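Home | Reviews | Interviews | Kits | Workshop | About | Search

Two fingers and a pile of laundry: Zoriana Moroz on the Orimeck gripper kit

25 Feb 2025
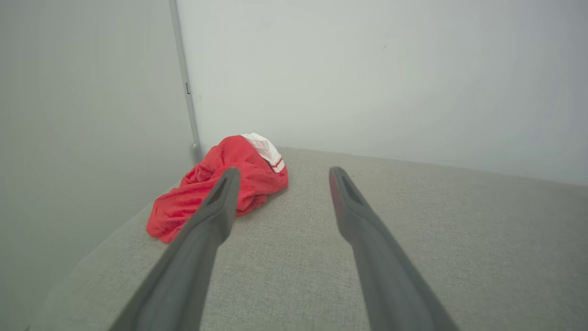

Starting with the hard stuff

Most people who buy a gripper kit begin with a block or a cup. Zoriana Moroz went straight for the laundry. "Blocks are polite," she says, laughing. "They stay the shape you left them. Clothes don't, and I wanted to know on the first evening if this thing could cope."

The thing is the Orimeck, a two-finger gripper with a small wrist camera, sold as a kit by Humotow for $468 without the arm. Moroz writes control software for a living in Allton, and she has been testing hers at home for 13 weeks. I went over for an hour and stayed for most of the afternoon.

A red garment on light gray upholstery is the kind of job she likes best, and she can talk about it for a long time. The color is easy for the software to find. The folds are another matter. "Where do you grab? The top of the heap looks tempting, but a white waistband is thicker than the cloth around it, so it lifts differently. I try for a fold near the middle, and I bring one fingertip in right over it."

The fingers are what sold her on the kit. They are long, they taper toward the tips, and each tip has a narrow slot in it. "I love these fingers! I had a stubby pair before and they pushed everything around like a snow plow. With these I can come in low over a cushion and still see what I'm doing – the camera looks right down between them."

What took some work

She isn't shy about the weak spots. The manual gives force settings for hard objects and says very little about fabric, so she spent her first 10 evenings writing down numbers in a notebook. Too gentle and the cloth slides out, too firm and the tips pinch the upholstery along with it. She also had to redo the camera setup 4 times before the picked spot matched the spot she had clicked on.

"Some of that was me," she says. "I skipped a page. But the page could be clearer, and I wrote and told them so."

Oleksandra Sydorenko, who looks after the kit at Humotow, got that letter. "Zoriana's notes were very detailed," she told me by phone. "We're putting a fabric section in the next manual, and it should be out in April." The same update will cover the Yurchenko mount, which lets the gripper fit smaller arms.

Would Moroz buy it again? "Oh, yes. I'd buy it for the fingers alone." She was already talking about socks – she wants to try matching pairs next, and she has a drawer full of them waiting.

Contact the editors | Copyright 2025 | Back to top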